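I should say first that I only went back for the biscuits.

Well, no, the biscuits and the job, but the biscuits were what I was thinking of on the bus. Drirnard had the sort of office where the tin was always full, and after the place folded in July I'd been living on toast and the ends of things. So when a letter came asking if I'd do one last week, packing up the records room for 800 in cash, I said yes before I'd got to the bottom of the page.

The building was on Ostrowski Street, up behind the old Skutosier baths – you'll know it if you ever took the number 11 all the way to the end and had to wake up. Four floors, a lift that smelled of soup, and a front door you had to lift slightly with your hip. I'd worked there for 12 years and I still had the bruise.

I let myself in. No one on the desk. The plants had gone, or somebody had taken them, and the clock over the stairs was still going, which I found a bit rude.

The records room was at the back on the second floor. We used to keep other people's family papers – letters mostly, wills, the odd diary with a lock on it. You paid your yearly fee and we kept your box dry and didn't look in it. I looked in one once, in my first winter, and it was all recipes for plum cake, every one of them crossed out. I thought about those recipes for years. I've tried to make that cake, going by what I could read under the lines, and it comes out like a doorstop.

Anyway. I put the kettle on (still there, bless it) and started on the shelves. The rule was that everything went off to Verden, where some bigger firm had agreed to take the lot. Label, tape, stack. Label, tape, stack. By the middle of the afternoon my fingers were black and I'd eaten six custard creams out of a tin marked STAPLES.

And then I came to my mother's box.

I didn't know she had one. She'd never once asked me about the boxes, not in 12 years of Sunday dinners. She asked about my shoes, and whether the heating was on, and whether that man downstairs had ever fixed his teeth. But there was her name in her own square writing, and a date from before I'd started, and a note underneath that said *4 items, not urgent*.

I sat down on the floor. I had a good long argument with myself about it, out loud, with the kettle clicking away as it cooled. On the one hand, the rule. On the other, she'd been dead three years and I was her only child and who else was it going to be not urgent for?
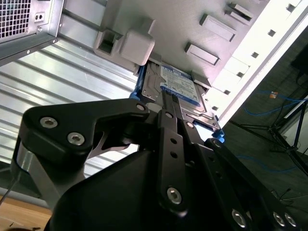

*A black robotic gripper reaching toward a hard drive in a computer case*

So I opened it.

A glove, a child's one, red. A train ticket to Verden, one way, never punched. A photograph of our back garden with nobody in it, only the washing. And a card, folded over, with a recipe for plum cake.

It wasn't crossed out, this one. I read it through twice and it had an extra egg in it, and you were meant to soak the plums overnight in cold tea – tea! – and I'd never have thought of that, not if I'd lived to be a hundred.

I put the glove back, and the ticket, and the garden. I taped the lid and wrote Verden on the side as neatly as I could manage. The card went in my coat.

Then I did the rest of the shelf, and washed up my cup, and took the tin.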